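3.2. Le drap, l'usage et la mémoire du linge de lit

Avant d'en venir aux armoires elles-mêmes, il nous faut dire un mot de ce qui en sort le plus souvent. Dans les 300 entretiens que nous avons conduits, et dont le lecteur patient trouvera la liste en annexe, le drap revient presque toujours le premier, bien avant la nappe et le torchon, et l'on en parle avec une affection qui nous a, il faut bien l'avouer, surpris et touchés.

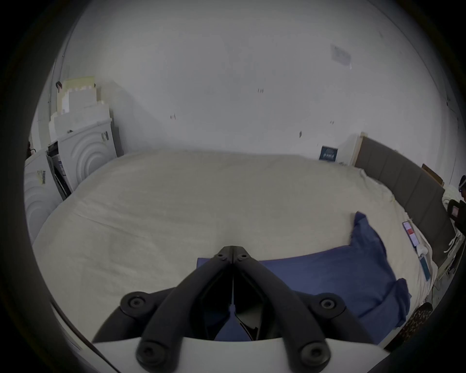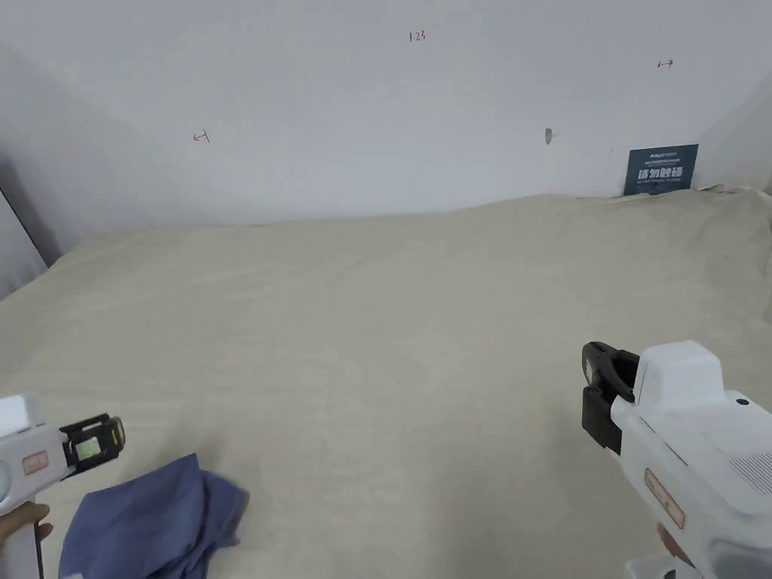

Figure 5. Surfaces textiles de teinte crème.

La littérature sur le trousseau s'est longtemps attachée au linge orné, brodé, chiffré, celui que l'on montrait aux visiteurs et que l'on comptait au moment des successions. Cela se comprend fort bien : ce linge-là a laissé des traces dans les inventaires, il se conserve dans les musées et se prête volontiers à l'étude stylistique. Mais le drap ordinaire, celui de tous les soirs, a beaucoup moins retenu l'attention, et nos interlocutrices (ce sont surtout des femmes qui ont bien voulu nous recevoir, souvent longuement, et rarement sans café) y reviennent pourtant d'elles-mêmes. Elles en parlent d'abord par la couleur. Un blanc trop franc leur paraît froid, « un blanc de clinique » disait l'une d'elles, et leur préférence va à ce crème que l'on retrouve dans les deux vues de la figure 5, où il suffit d'un mur blanc placé derrière l'étoffe, dans la seconde, pour que la différence de ton saute aux yeux. Elles en parlent ensuite par le pli, et nous touchons là au cœur de notre propos.

Le pli, dans le vocabulaire des familles de Batulico, se dit de deux façons. Il y a le pli que l'on fait, celui du rangement, transmis de mère en fille avec un sérieux que l'on n'imagine pas toujours, et il y a le pli que l'on subit, celui de la nuit ou du séchage trop rapide. Le premier appartient à la maison. À Sirkov, par exemple, le drap se plie en trois dans la largeur avant d'être rabattu, alors qu'à Batulico, pourtant à une petite demi-journée de route, on le plie en deux et l'on recommence jusqu'à obtenir la taille de l'étagère. Une belle-fille venue de Sirkov nous racontait en riant qu'elle avait refait toute l'armoire de sa belle-mère en juillet, pendant que celle-ci était aux bains, et que l'affaire avait occupé les conversations jusqu'aux vendanges.

Guðlaug Eyvindsson, à qui nous devons beaucoup pour cette partie de l'enquête, a proposé de considérer ces manières de plier comme de véritables signatures domestiques, au même titre que les initiales brodées. Nous la suivons volontiers, avec toutefois une réserve : la signature brodée s'adresse à autrui, elle sert à reconnaître son bien au lavoir commun ou chez la blanchisseuse, tandis que le pli ne se donne à lire qu'à celle qui ouvre l'armoire. C'est une écriture pour les siens. On comprend mieux, dès lors, l'embarras de plusieurs personnes interrogées lorsque nous leur avons demandé de plier un drap devant nous, embarras qui tenait un peu de la pudeur et que nous aurions dû prévoir.

Le dépouillement des registres de la blanchisserie Vītola apporte à ces récits un complément précieux. La maison, qui desservait les deux localités, notait pour chaque cliente le nombre de pièces confiées, leur état et, dans la dernière colonne, la façon dont elles devaient être rendues. Sur les 705 mentions que nous avons pu déchiffrer (l'encre a souvent pâli, et la main du commis n'était pas des plus régulières), 100 précisent explicitement un pliage particulier, presque toujours pour des draps et presque jamais pour des serviettes. Certaines clientes allaient jusqu'à demander que le linge leur soit rendu sans être plié du tout, préférant s'en charger elles-mêmes au retour de la voiture.

Reste la question de la teinte, que les registres n'abordent qu'incidemment. Le fonds Nitudura, que nous présentons à la section suivante, conserve quelques recettes de blanchiment au pré et plusieurs lettres où l'on déconseille de trop insister, de peur que la toile n'y perde sa souplesse.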